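Provum Teach Kit, second look: three months with the hand controller and the simulator

March 13, 2019

I bought the Provum kit in January on the strength of a very good demo, which should have been my first warning. The pitch is simple enough. You hold a controller, you move a simulated arm through a job a few times, and the software learns the job from your recordings. No programming, no waypoints, and no arm of your own to wreck while you're learning.

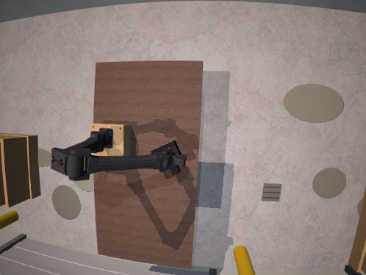
Doors are what I cared about. Our shop does access hardware, and if a robot can be shown how to work a door by somebody on the floor who has never written a line of code, I'd pay for that gladly. So nearly all of my testing was on the door tasks, with a bit of drawer and shelf work when I got sick of doors.

What you get for your money: the controller, a base station, two cables (one too short to reach from a desk to a tower on the floor), and a licence for the simulator, Maltine. The controller sits nicely in the hand and tracks well if you keep your elbow off the desk. The trigger has a dead zone in the first few millimetres of travel that I never managed to tune out. The settings page says it's adjustable. I moved the slider from one end to the other and couldn't feel a difference.

Recording is the good part. Squeeze, move, release, press the side button, done. I had my first door demonstration saved ten minutes after opening the box, and it played back cleanly. If the review stopped there I'd be recommending it to everybody.

Over the three months I recorded 438 demonstrations. I threw out 162 of them myself for obvious reasons: I'd clipped the door, or let go early, or sneezed. The manual suggests 10 good demonstrations per task "for a robust result". My experience is that 10 gets you a policy that will repeat what you did if the door is exactly where you left it. Shift the arm's base a hand's width to the left and it reaches confidently for the old spot. I ended up well past the suggested number on the plain door task before I'd trust it with small changes in position, and I still wouldn't trust it with a different door.

Depth is my main complaint. You're judging distance on a flat monitor, and with a black arm in front of a door, the shadow becomes your best cue for how near the gripper is. I got fairly good at flying by shadow. Then I noticed that the lighting options let you soften shadows, tried it, and my reject rate went straight up. Leave them hard. A second camera view would help far more, and it's there, but it halves the frame rate on my machine and the lag makes you overshoot.

There is no force feedback either. The box says "haptic", and the controller does buzz when something touches something. It's the same buzz whether you've brushed the wood or tried to shove the gripper through it. For pushing a door, where most of the skill is in how hard you lean, that's a real gap. My demonstrations were full of corrections I was making by eye, a beat late, and the learned policy copied the lateness faithfully.

Lenka Kopecký, who runs our test bench, had a go with it for a week and was kinder than I've been. She thinks I grip the controller too tightly and record too fast. She may be right — her recordings were slower and the policies trained on them wobbled less. She also got bored before I did, so the comparison is a bit lopsided.

I had a loan of the Cheung pendant last year and it's the fairer thing to compare against than the marketing would like. It's a clumsy grey slab and you steer one axis at a time, but after an afternoon you know precisely what the arm is going to do. The Provum is far quicker to record with and much harder to predict afterwards. If your jobs never change, the slab wins. If they change weekly, I can see the case for the controller, provided you budget the hours for re-recording.

Support gets a middling mark. My first ticket, number 3221, was about the slider. I had a friendly reply the next day asking me to reinstall, and another friendly reply the week after asking the same. The export to Kolon format, on the other hand, was broken when I bought it and was properly fixed in an update with no fuss at all.

I haven't tried a policy on a physical arm and I won't pretend to know how it would go. The vendor's videos show it going well. They also show one door, from one side, in very even light.

Two and a half stars out of five. I'm keeping mine for the recording tools, and I've put the second controller order on hold until the trigger slider does something.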